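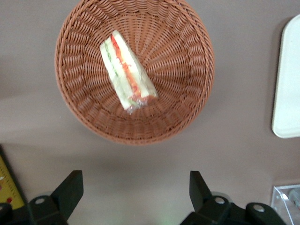 How does a robot learn to pick up a sandwich?

Think about when you learned to tie your shoes. Maybe a grown-up put their hands over your hands and moved them. After many tries, your fingers knew the way. A robot can learn in a similar manner.

In our workshop in Dulgate we teach a robot arm called Nivix. It has two black fingers which open and close, and a small camera close to them. The camera lets Nivix look at what is between the fingers and in front of them.

There are two ways to show it a task. In the first way, the teacher holds the arm and moves it softly, like you lead a friend who has closed eyes. In the second way, the teacher sits at a small distance and uses a controller. When Hedvig moves her hand to the left, the arm goes to the left also. This is called remote control, and the long word for it is teleoperation.

A sandwich in plastic wrap is a difficult thing for a robot. The bread is soft, and the wrap is shiny and full of wrinkles. If the fingers close too much – squash! If they close too little, the sandwich stays in the basket.

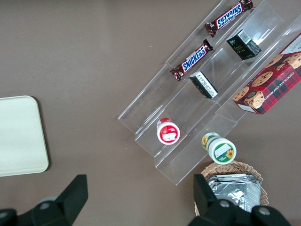
A chocolate bar has another shape than a jar with a round lid, so the fingers must come from another side. Clear plastic shelves are tricky too, because a camera can look right through them. The teacher must show each of these things many times.

Every time, the computer saves what the camera saw and how the arm moved. One such showing is called a demonstration. Radu made 70 of them in December, and all together we have 416. Then the computer searches for what is the same in the good ones, and Nivix tries alone.

Do you want to try at home? Ask a friend to close the eyes. Guide the friend's hand to a spoon and help to put it in a bowl. Do it five times, then let go and see what the hand remembers.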